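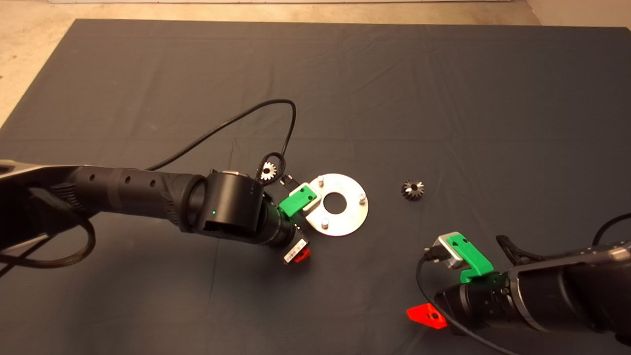

Can you put a small planetary gear set together without any special tools?

Most small sets slide together by hand, as long as the pins are straight and the gears are the right ones for the plate.

That is more or less the whole sales pitch behind the gear kit that Disex will start selling in Skolholm in August. The firm says its 16 metal parts can be built into a working reduction set in 30 minutes by anyone who can follow a leaflet. It has been less keen to say what happens in minute 31.

The heart of the thing is a round plate with three pins standing up from it. A small spur gear drops over each pin, a fourth sits in the middle, and the teeth are meant to mesh as they go down. Anyone who has tried this will know the last gear is the awkward one. It goes on nicely if the other three have been left alone, and they rarely have been. The leaflet gives this stage one line: "Fit the gears."

There is also a bevel gear, for turning the drive through a corner. Disex describes it as "an extra for curious builders". The launch leaflet shows no shaft for it and no second bevel gear for it to run against, and a bevel gear on its own doesn't do very much. The firm says a partner part will be sold separately. It would not give a price.

Karppinen, the town's tool and bearing shop, has agreed to stock the kit but is starting with 8 boxes, a fairly modest vote of confidence. The shop already sells loose spur gears by the piece and says customers mostly come in to replace one they have lost. Small gears roll, and they do it quickly on a hard floor. Karppinen suggests working on a cloth or a fabric mat, which is sound advice and costs less than anything in the box. Disex has not included one.

The bigger claim is that the kit will teach people to mend things at home. Perhaps. The sets inside cordless drills and kitchen mixers do work on the same idea, but they come packed in grease, held by clips and shut up in cases that were never meant to be opened twice. Lining up clean new metal on a flat surface is a pleasant way to spend half an hour — it isn't quite the same job.

Disex says it tried the kit out at the Statau workshop, where "almost all" of the builders finished. Asked how many took part, and how many had handled gears before, the firm said the figures were still being put together. So, presumably, were some of the kits.

Spare pins will not be available at launch. Buyers who bend one can return the complete plate within 4 weeks, at their own postage. Boxes go on the shelf at Karppinen from 8 in the morning on the first day of sale.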